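# How a Robot Hand Learns in a Pretend World

Hello, and welcome to the Clurura pages! If you've just joined the Drukelthorpe Robot Club (or you're wondering whether you might like to), this is for you. It was written by Shireen Nel, with plenty of interruptions from the Lowther table, who wanted everybody to know that their team built the first practice world back in October.

Clurura is the name of our club project. We're teaching a robot hand to reach for things, and the whole of it happens inside a computer. The computer draws a pretend world, a bit like the world in a video game, and puts a pretend robot in it. Grown-up engineers call this a simulation, which is a long word for something you've probably been doing with toy cars since you were very small.

Now, the hand. Robot people call it a gripper. Yours has four fingers and a thumb, and it can tie laces, peel satsumas and scratch your nose. A gripper is a good deal simpler than that. Ours has two stiff fingers that stand up from a chunky dark body, and when we want it to hold something, the fingers have to close together. When we look through the robot's own view, the hand is always down at the bottom, rather like seeing your own hands when you look down at your dinner.
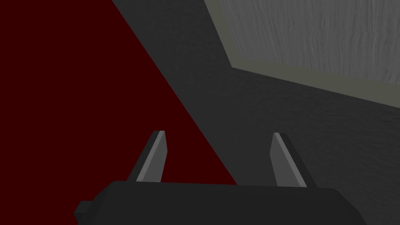 *Robot's-eye view: two fingers, wide apart, with a dark red surface on the left.*

It might look as though there isn't very much in our world, and you'd be right. When you learn to swim, you don't begin in the middle of the sea on a windy day! We start with big plain shapes and simple colours, so that when the robot goes wrong we have a fair chance of working out why. Alby Costigan wanted to put a dragon in the very first week. The dragon is on the list.

## What is the robot looking at?

A robot doesn't know what "red" is, or what an edge is, or that a table is a thing you put your tea on. All it gets is a picture made of tiny coloured squares called pixels, and each pixel is really just a few numbers. The robot has to learn that where the numbers suddenly change, there may be an edge, and that an edge may mean one thing stops and another begins.

Try this at home. Roll a sheet of paper into a tube, shut one eye and look through the tube at your kitchen. Move your head a little to the side. The corner of the cupboard slides along, the straight lines tilt, and a shape you know perfectly well to be a rectangle looks all squashed and slanty. You aren't fooled, because you've had years of practice at looking. Our robot has had rather less, so we ask it to look at the same few surfaces from slightly different places, again and again. The pale panel with the wood-grain pattern is a favourite of ours for this, as its border makes such nice clear slanting lines against the grey.
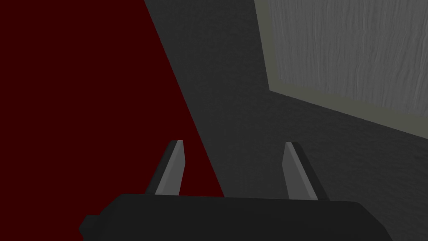
## Practising, and practising some more

Each try is called a run. In a run, the hand moves, the computer works out how well it did, and the robot gets a score. Then everything goes back to the start. Kiri Sutcliffe's team left their program going while we all had squash and biscuits, and by the time the crumbs were swept up it had finished 400 runs. The whole club has set itself a target of 4000 before the Skuvetti Challenge, where schools show one another what their robots have learnt.

If you'd like to set up a run yourself, you'll do it like this:

1. Choose a starting place for the hand.
2. Open the fingers.
3. Choose what the robot should reach for.
4. Press go, and keep your own hands off the keyboard (this is the hardest part).
5. Write the score in the team notebook, even if it's a dreadful one.

We do like a dreadful score, by the way. Ewan Harawira once put a minus sign in the wrong place, which sent the hand off in exactly the opposite direction from the one he'd meant, and he found the mistake by reading back through his notes, line by line. Everybody clapped.

## Which way is it facing?

A robot's view depends on which way its hand is pointing. Turn it towards the coloured surfaces and there is plenty to look at. Turn it towards a part of the pretend world where we haven't built anything and it sees only darkness beyond its own fingers – no walls, no floor, no sky. A computer world has in it only what somebody has put there, and the robot has to cope with having nothing to go on. Some teams teach theirs to stop and turn slowly until it finds something again. Others tell it to go back to the start.
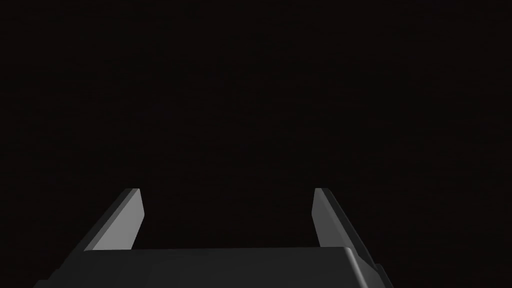
Colleen Girard thinks going back to the start is cheating a bit, and says she'd much sooner the robot had a proper look round first, even if it takes longer and the score comes out lower. Her team are going to try it both ways, 25 runs of each, and pin up the results by the door so that we can all argue about them over the biscuits.

## Words to know

**Gripper:** the robot's hand.

**Pixel:** one tiny square of colour in a picture.

**Run:** one try, from start to finish.

**Simulation:** a pretend world inside a computer, with rules that work a bit like the real ones.

If you'd like to join in, bring a notebook, a pencil and something to drink that has a lid on it. You don't need to have done any coding before, and you can sit with whichever team you like for your first 3 sessions while you make up your mind.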